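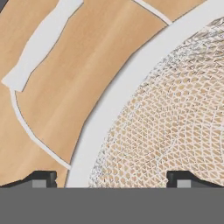
Pale wood grain with a white strip, computer-rendered

Re: [social-list] Short video on the Jeltadance page

On Friday a list member wrote:
> We manage the Jeltadance page and the owners want to move
> everything over to short vertical clips. Reach on our photo
> posts has dropped since December. Has anyone made the switch
> in one go, and did you lose followers over it?

We did it in two stages for Divasent and I'd suggest the same. For the first 9 weeks we kept the photo posts going and added 2 clips a week, cut from material we already had. After that we dropped the photo posts that got the fewest comments and left the rest alone.

Follower numbers hardly moved. We had 1,631 at the start and lost 65 over the whole period, most of them accounts that had never liked or commented on anything. Saves went up on the clips — shares didn't, or not enough to mention.

A few practical points. Put captions on everything, as most of our viewers seem to watch with the sound off. Keep text away from the bottom of the screen, where the app puts its buttons. Don't upload a clip with another app's watermark still on it. We schedule through Wamska, which handles video well enough but drops the cover picture if you edit the post afterwards, so check that before it goes out.

Appiah went the other way and stopped photos overnight. Their regulars complained that they couldn't find opening times any more, and the old price list post had to be put back and pinned.

Which clip length are the owners asking for? We never got much from anything over a minute.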